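Markunmont Community Kitchen Program
Call for Participants: Home Breakfast Habits Study
Posted 2025-06-05

The Markunmont Community Kitchen Program invites adult residents of the Plirenska district to take part in a study of how people prepare and eat breakfast at home. The study is directed by Manuela Zanetti, with Naveed Durrani responsible for participant contact and Ehsan Tanoli for data handling. Its findings will be used to revise the program's morning meal classes, which were last updated before the move to the Stultell Building.

Who may apply

Applicants must be 18 years of age or older and must live in the Plirenska district at the time of enrollment. They must have regular use of a kitchen with a working stove, toaster or oven. Shared kitchens are accepted, provided that the other members of the household have been told about the study. Applicants may live alone or with others. No cooking experience is required, and persons who usually skip breakfast are encouraged to apply – their answers are of equal value to the study.

Only one person from each household may enroll. Persons employed by the program, or who have taught one of its classes, are not eligible. Persons following a meal plan set by a physician should speak with the physician before applying.

We are seeking 50 participants. Should more eligible applications be received, places will be filled by random draw, and the remaining applicants will be placed on a waiting list.

What participation involves

The study will run for 7 consecutive days in July. Each participant will keep a written breakfast diary, recording the time of the meal, the foods and drinks prepared, the appliances used, and whether the meal was eaten at home or taken along. A printed diary will be mailed to each participant before the start date. Entries should be made on the same day as the meal. A day without breakfast should be recorded as such and not left blank.

Participants will also attend one interview at the Stultell Building, Room 100. Interviews will be conducted by Daniyal Zaidi and will be held in English. Evening appointments are available on request. The building has step-free access from the Niazi Street entrance.

Participants are asked not to change their usual shopping or eating habits for the purposes of the study. The program does not supply groceries and does not offer dietary advice during the study period.

Payment

Participants who return a complete diary and attend the interview will receive a payment of $100. Bus fare to and from the interview will be repaid on presentation of a ticket or receipt. Participants may withdraw at any time without giving a reason, but payment is made only on completion of both parts.

Privacy

Names and addresses are stored separately from diaries and interview notes. No participant will be named in any report. Diaries become the property of the program and cannot be returned – participants wishing to keep a record should make a copy before mailing.

How to apply

Application forms may be collected from the front desk of the Stultell Building or requested by mail from Arsalan Butt, Enrollment Office, Markunmont Community Kitchen Program. Forms must be signed and must include a daytime telephone number. Incomplete forms will be returned to the applicant. All applicants will be notified of the outcome in writing.
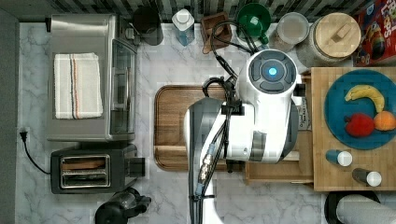

May I take part if I work night shifts and eat my first meal in the afternoon?
Night workers are welcome to apply. For the purposes of the diary, breakfast is the first meal eaten after your main period of sleep, whatever the hour.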